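Gripper Care at the Jadetico Cell: Frequently Asked Questions

Who is responsible for the cell?
The Jenico workshop maintains the Jadetico cell at the Grestedov site. Requests for service should be addressed to Aoi Sakamoto, Cell Maintenance, and are reviewed every Thursday.

How often should the fingertip pads be inspected?
Pads are inspected every 50 hours of operation and replaced in pairs at 3,000 cycles, or sooner if the rubber is split or glazed. Do not mix old and new pads.

Which finger is usually the first to need attention?
Wear is seldom even. Cable work in particular loads the outer corners of the pads, and operators should check there first - a worn corner lets a thin strand slide toward the gap between the fingers.

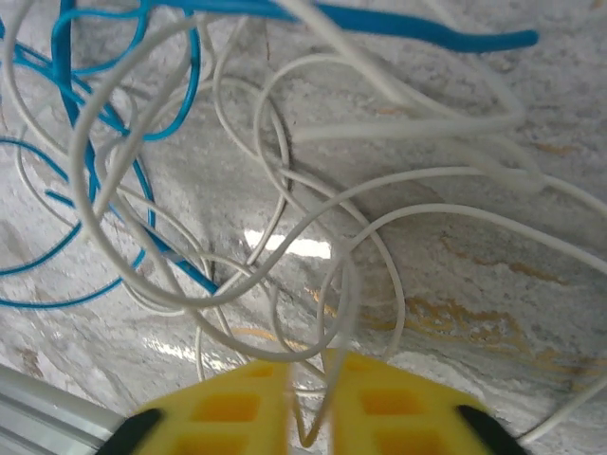

Strands that enter the gap must be removed by hand with the arm stopped and the drive locked out. Do not open and close the fingers to shake a cable free.

May I clean the fingers with solvent?
No. Use a damp cloth and mild soap. Solvents may cloud or weaken the plastic.

What grip force should be set after a pad change?
Begin at 80 percent of the saved value and run 3 test picks before returning to the full setting. Record the result in the Tanabe log.

The wrist camera view has shifted. What should I do?
Check that the mount is tight, then repeat the camera calibration. If the shift remains, leave the cell stopped and submit a service request.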